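The Girkgate Letter

Radwa Amrani inherited her uncle's correspondence on a rainy afternoon, in four shoeboxes, from a cousin who did not want to carry them up the stairs and so left them at the bottom.

Her uncle Metwally had been, by trade, a seller of bathroom tile. By inclination he was a man who wrote letters to Girkgate. Girkgate was a town of no great size on a cold coast, and he had never been there. He had once read in a magazine, in a dentist's waiting room, that its public clock ran 64 seconds slow, and that the town had voted to leave it that way. This upset him more than the root canal.

His first letter was polite. He pointed out that a clock had one job. He enclosed a stamp.

The town clerk of Girkgate wrote back in a week, which was his first mistake. He thanked Mr. Metwally for his interest and explained that the ferry captain, the baker and both churches had been setting themselves by the clock for so long that correcting it would make everyone early. He returned the stamp.
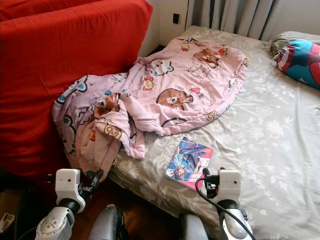
The correspondence went on for thirty-one years. Radwa had known about it the way you know about a relative's bad knee. At family dinners her uncle would put down his fork and say, "I have heard from Girkgate," and her aunt would get up and start on the dishes, whether or not people had finished eating from them.

She had meant to read one letter and throw out the rest. By dinnertime she was in the second shoebox and had eaten a sleeve of crackers standing up.

Things had gotten heated early on. In the third year her uncle accused the clerk of moral laziness. The clerk replied that he had shown the letter to the mayor, who wished to know what business it was of a tile salesman's. Her uncle answered with nine pages on what business it was of a tile salesman's. A man who has set a floor, he wrote, knows what becomes of a small error by the time it reaches the far wall. Radwa, whose own bathroom floor he had laid as a wedding gift, thought of the wedge-shaped sliver behind the toilet and kept reading.

Then the clerk's wife died, and there was a gap. When the letters started up again neither man mentioned the clock for most of a year. They wrote about soup. Her uncle, who as far as anyone knew had never made soup, gave instructions for a lentil one with great authority. The clerk reported back that it had come out like cement. Her uncle wrote that this was correct.

"You need to see these," Radwa told her cousin on the phone.

"I carried them," said her cousin. "I feel I've done my part."

"He told this man everything. He told him about the surgery. He told him he was thinking of selling the store."

"He was thinking of selling the store?"

"For eleven years, apparently."

Her cousin was quiet. "He told us he was thinking of getting a new sign," he said.
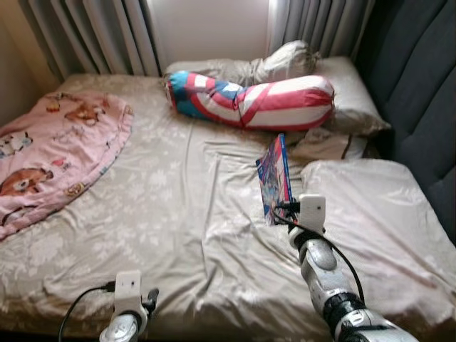

The last shoebox was the thinnest. The clerk had retired by then and moved in with a daughter in Kokine, well inland, where there was no public clock of any kind. He admitted that he found this hard. He had bought a kitchen clock and was setting it 64 seconds slow every Sunday, or trying to. The second hand was difficult. Her uncle, who had fought this exact thing for three decades and at real expense in postage, wrote back with advice on how to do it. You pull the stem out, he said, and you wait, and you do not rush it.

There was one more letter, in an envelope with no stamp on it. It was dated May 21, 2023, a little under two weeks before he died, and it was addressed to Kokine in handwriting that went downhill. Radwa made tea and let it go cold before she decided that opening it would be rude. Then she opened it.

It said that he had been thinking it over and was prepared to concede the point about the ferry. He was not conceding the churches.

She found a stamp. She found, after some hunting, a fresh envelope, and copied out the address, and added a short note to say who she was and that she was sorry for the delay. She signed it, and then, because it looked bare, she put in a line asking whether the lentils were supposed to be soaked first.

The answer took a month. It was typed, by the daughter, at her father's direction, and he had plainly been directing at some speed. He was very sorry about her uncle. He had assumed it, from the silence, but had hoped the man was only sulking, as he had once sulked from November to April over a remark about grout. He accepted the concession regarding the ferry. On the matter of the churches he had a good deal to say, and he said it, for six pages, with two footnotes.

Lentils, he added at the bottom, were not to be soaked. Her uncle had been very firm on this and had been wrong, but it was too late to change now.

Radwa read it through at the kitchen table. The part about the churches was badly reasoned. He had skipped right over the question of the evening service, and he seemed to think she wouldn't notice.

She got out a pen.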